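THTR Front of House, Session 3 notes
House light, lobby light, and signs people can read
Posted 14 December 2023. Typed up fast from the board, check against your own notes.

Leftover from last session: holds and comps are done, no more questions on those in class, e-mail me. Moving on to what the patron sees between the street door and the seat.

1. Why FOH cares about light

Most "rude usher" complaints are light complaints. Patron comes in from a bright lobby, can't see the row letter, stops in the aisle, line backs up, usher says keep moving, patron writes a letter. Fix the light and the letter mostly goes away.

Three zones. Lobby, vestibule, house. Eyes need time to adjust between them. The vestibule is where they get it, if you don't ruin it with a bright poster case. The Kikel did exactly that for years. Backlit season poster right at the inner door, everybody blinded just before the stairs.

Term to know: adaptation. Going dark takes longer than going bright. So entry is the hard direction, exit is easier. Late seating is the worst case of all, bright lobby straight into a running show.

2. Glare

Definition for the quiz sheet: light in the view that is strong enough to hide what you're trying to see. Two sorts, direct (you see the lamp) and reflected (you see the lamp in something).

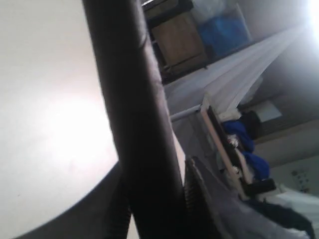 Reflected glare is the one managers miss, they walk the lobby standing up and looking straight ahead. You have to walk it at patron height, also at wheelchair height, also from the stairs. Pale smooth surfaces are the trouble. The white surface on the left of the picture is the thing to look at: a round patch of glare low toward the middle, white burned out so far there's no detail left in it, then it drops off to a pale grayish pink at the edges. Put your seating chart in the middle of that patch and it's gone. Put it out toward the edge and people can read it. Same surface, same light. Chi-keung Ko's rule from the guest talk in July was tape up a page of newsprint and move it till you can read it from the back of the line, then hang the sign there.

Fixes, cheapest first. Move the sign. Turn the lamp. Matte laminate in place of gloss. Repaint. Most houses jump to repaint and then hang the same glossy sign back up.

3. Signs and row letters

Dark letters on light ground in the lobby. Light letters on dark ground in the house, so the sign itself doesn't throw light at the stage.

Skip I and O as row letters. Everyone reads them as 1 and 0. If your house already has them, ticket text has to say ROW I in full, not just I.

Seat numbers on the seat edge, not the back. Back gets covered by coats.

Aisle lights: low, shielded, aimed at the tread. Should be checked at every house open, with the house lights at show level, not at work level. Work level tells you nothing.

Hanging new signs is a shop job, put in a request. Do not let ushers do it the afternoon of a show. Celbridge had two exit row plates put up crooked and one upside down that way, and it stayed upside down through a whole run. Request goes in with location, mounting height, what the wall is made of, and who signs off. 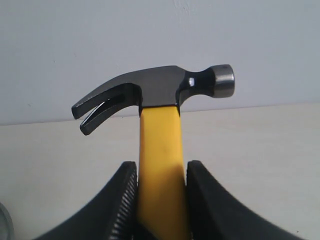

Sign off means somebody from FOH stands there with house lights at show level and reads it aloud from the aisle. Not the shop. The shop knows what it says already so of course they can read it.

4. Worked case: Drodton

257 seats, one center aisle, 17 rows. Lobby white on white, downlights over the ticket counter. Complaint log mostly about finding seats and being rushed. Wen-hsiung Chou took over as house manager and changed very little: dimmed the downlights nearest the doors, moved the seating chart to the side wall, put a second usher inside the doors to meet peple after their eyes had settled. No new fixtures bought.

Discuss: which of those would you do first if you only had one afternoon? What if the side wall faces a window and you have matinees? (Think where the sun is at doors open, chart may need to be somewhere else for matinees altogether.)

5. For next time

Read the Wan packet, section 2, on intermission flow. Skip the bar pricing part.

Walk any lobby you like, before a show, and write one page: where did you stop, what were you trying to read, where was the lamp. Sketch is fine. Ask the house manager first, dont just wander around with a clipboard.

Bring the page to class, we'll swap them.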